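Subject: Re: [refinish-tech] Gray alkyd over old shellac, blocking on drawer fronts
From: Harpreet Beaulieu
To: refinish-tech

On the earlier thread, Carter Dufour wrote:

> We are seeing blocking on painted furniture again. Drawer
> fronts stick to the rails after a night closed up, and tops
> take a print from anything left on them. Primer is the
> Cormier bonding type, topcoat is Fisten satin alkyd in gray,
> two coats. Recoat at 24 hours per the can. Shop runs 60 to
> 65 F at night. Is this the shellac underneath, or are we
> closing the drawers too early?
>
> Also, Wichai says to wax the rails and stop worrying. I
> would like a better answer than that.

Too early, in my opinion. I don't think the shellac is involved. If it were, you would get wrinkling or poor adhesion in the first coat, and a tape pull would lift paint down to the old finish. Carter, please do the tape pull anyway, on the back of a drawer front where it won't show.

Recoat time and block resistance are separate properties. The 24 hours on the can tells you when the film will accept another coat. An alkyd goes on crosslinking for weeks after that, and at 60 F it does so slowly. My own rule is 144 hours before two painted faces touch under load, counted from the last coat, with the shop held at 68 F or better. Below that temperature I add days and check with a thumb twist on an inside edge.

Film build matters as much. Two brushed coats over primer can end up well past what you intended, especially at the inside corners of the drawer openings where the brush unloads. I measured 43 sheen units at 60 degrees on a top that was sold to us as satin, and the high reading went along with a heavy coat that was still soft underneath. Thick film, slow cure, more sticking.

What I would change, in order:

1. Mask the rails and runners. They don't need topcoat. Bare wood with paste wax is fine there, so Wichai is half right.
2. Thin the first coat 5 percent and keep the second coat light.
3. Leave the drawers out of the case for the full cure.
4. Fit the knobs last. A knob pulled down tight on soft paint will leave a ring.

For tops, Jade Gauthier ran rub tests at Momwood on the same type of paint with a water-based clear over it. Her panels went 2,000 cycles with a dry felt pad before the sheen changed. Without the clear she saw burnishing much sooner, though she did not log the number. The clear needs its own wait over alkyd, and I would not shorten it. If you scuff first, use a gray pad and wipe down with a damp cloth, no tack rag.

One disagreement with Laurier Leclerc's post from June: he recommends the Jetness hardener additive for this. It does speed up surface dry. I have not seen it help the lower part of the film, and it cuts pot life to the point where a one-person shop ends up throwing paint away.

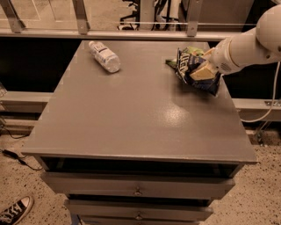
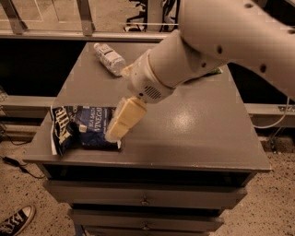
Gray nightstand-style cabinet, top surface, both photos.

Harpreet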